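Grurkine Bench Frame Kit
For two tabletop arms
Item 3844
In stock. Usually leaves the shop in 4 days.

The Grurkine is a rectangle of black aluminum extrusion that bolts to a table you already own and gives two robot arms something to hold on to. It has no app. It does not learn. It holds still, and after a winter of arms clamped straight to a workbench we came to think of holding still as a premium feature.

We drew up the first one for the shared workshop at Mengal, where two arms had been slowly walking toward each other for months under their own enthusiasm. Clamps loosen. You tighten them, you run the same towel routine 100 times, and by the end the left arm is folding a towel that is over to the right of where it thinks it is. Bolting both bases to a single frame fixes that, and leaves you free to worry about your code.

What you get
Four rails, cut and deburred
Corner brackets and bolts
Two small upright brackets for the top rail
A roll of thin black marking strip
One hex key, which you will lose

What you don't get
Arms, table, cups, cloth, patience

Fitting it to a table
The kit wants a solid wooden top. Ours is butcher block, and the bolts bite into it nicely. Hollow doors on trestles have been tried, and we will replace your rails but we won't replace your door. Lay the frame out loose, square it up, then tighten the corners before you drill anything. Allow an evening. The instructions say 77 minutes, a figure reached by Farzana Bhutto, working alone, with the radio off.
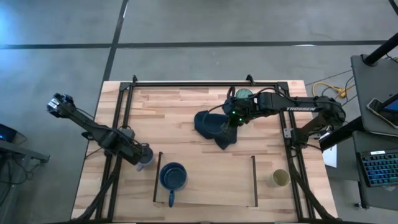
Shagufta Paracha wrote to say that the frame was fine but the marking strip was the part she'd pay for twice, as her arms had finally stopped arguing over whose half of the table was whose. She would also like the hex key to be a brighter color. We have passed this on to ourselves.

On the marking strip: use it to lay out a rectangle on the tabletop and you can put a mug back where it started between runs. Put it down after the arms are bolted in. Everyone does it first, and everyone peels it up again.

Cables
Leave slack at the lower joints, more than looks tidy. An arm reaching out past the table edge needs all of it.

Options
Vallby side rails, longer, for deeper tables
Brasar foot plates, for arms with an unusual bolt pattern (send us a sketch with measurements)
Spare hex key, sold singly or, for the realistic, in a bag

Returns
Uncut rails come back for a full refund. Rails you have improved with a hacksaw are yours to keep.

Page revised May 21, 2024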